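Lerkia Tabletop Safety Kit for Two-Arm Work Cells
Item 486 | In stock | Ships from Plalport

If you run two arms over one table, you already know how quickly things get crowded, and we put this kit together with you in mind! You get floor tape, a bench-top stop button, a pad of 197 tear-off start-of-shift checklists and our friendly wall chart of good habits (the Wiriya shop crew helped us word it, bless them). The chart covers the everyday stuff: agree on who may press start, keep hands out while either arm is powered, tie cables back from the joints, and run any new job slowly the first time through. It goes nicely alongside your own written risk assessment, which you'll still need to do for your cell.

Pairs well with the Dukura fold-out barrier, item 691.
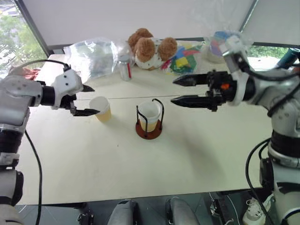 Do I need a separate stop button for each arm?
One button can cover both arms, as long as it's wired to stop them together and is within easy reach of whoever is working at the table.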